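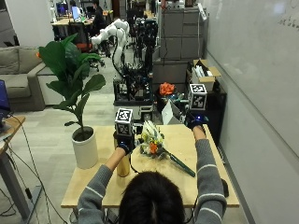

Subject: Re: [handdemo] bouquet into vase, glove settings

A few notes for those setting up the flower task. The person wears a tracking glove on each hand, with a marker cube for each, and puts the bouquet in the gold vase. We are asking for 15 demos per person in each block, then a break.

Please keep both cubes in view of the fixed camera. If a cube turns edge-on during the lift, the wrist track jumps and Clumel throws out the whole demo. Lift, pause, then lower.
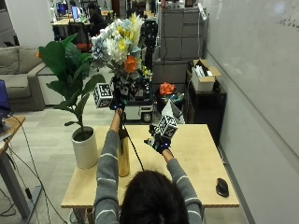 Sorin Stoyanova wrote:
> The pause bothers me. When we trained on the August set, the
> policy learned to stop above the vase and sometimes stayed
> there. Can we take it out and fix the track afterward?

Yes, I think we can. Rilell can fill gaps of up to 11 frames and most of the jumps are shorter than that. Drop the pause from the instructions, but ask people to go slowly over the rim. I will rerun block 2 without it and post both sets.

The close-range views from the hand-held gripper are a separate matter. With something round and pale held right up to the lens, there is glare on one part of it and the shadow of the fingers on another.

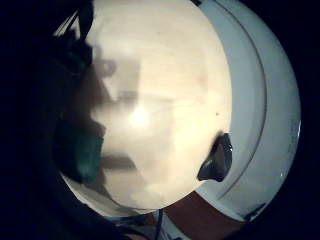
Message 19 in thread - 2 min read

I tried locking the exposure in Daretti and it helped with the glare, but the fingers went black. For now leave it on auto and mark those demos "close" in the log. Ionescu's loader skips the tag by default, so turn that on if you want them in training.

Cables: run them along the front of the body and leave enough slack for a full reach. A tight cable makes people shorten the motion, and the robot copies the short version. 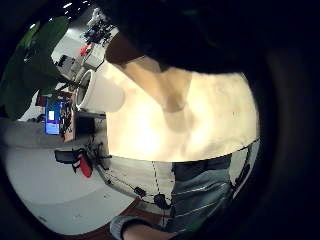

White cup in front of the shirt, gripper camera view.

The cup task uses the same log format. Send me your block numbers before you upload so we don't overwrite each other again.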